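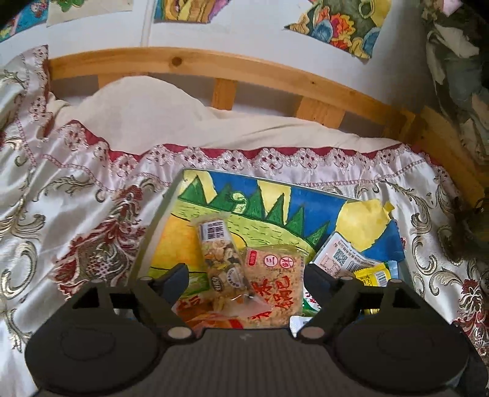

Packaged snacks in a shallow box on the bed.

How to set up a guest room for a short stay

Last updated 10 October 2024 by Ursina Danzer

We let friends and family use our back bedroom most months, and I have got the preparation down to a short routine. It takes an evening if the washing is already done.

The day before

Open the window and leave the door open too. A room that has been shut up for weeks smells of it. Strip the bed completely, mattress protector included, and turn the mattress if it is the kind that can be turned. Vacuum under the bed before you make it up again.

Check the bulbs in the bedside lamps. Check the radiator as well, especially in March, when the room can be cold at night even if the rest of the house is fine.

Making the bed

Use a fitted sheet that has been washed recently, even if the one in the cupboard was put away clean. Our mattress is 135 cm wide, so a standard double sheet fits. Put 2 pillows on each side, one firm and one soft, and a spare blanket at the foot or on a chair.

Satin covers look nice but slide off in the night. If you use one, tuck it in well at the bottom. Wash it at a low temperature inside out and keep the iron cool.

Clearing space

Empty one drawer fully. Half a drawer is no use to anyone with a suitcase. Leave six or more hangers in the wardrobe and somewhere flat to open a bag. A folding luggage rack is good if you have one, but a low bench does the same job.

Towels and small things

Put out a bath towel and a hand towel for each person. Write the wifi password on a card in large letters. Add a glass, a box of tissues and a plug adaptor if the guest is coming from abroad.

Food in the room

Hongmei Kang stayed with us after a late train and suggested leaving out something to eat, so now I do. Choose things in sealed packets that won't melt or crumble much. Ask about allergies beforehand and keep nuts out if you are unsure. Check the dates on anything left over from the previous visit.

Before they arrive

Close the window an hour ahead and turn the heating on low. Ours goes no higher than 22 degrees. Switch on one lamp, empty the bin and put a new liner in it. If you have a cat, check under the bed again.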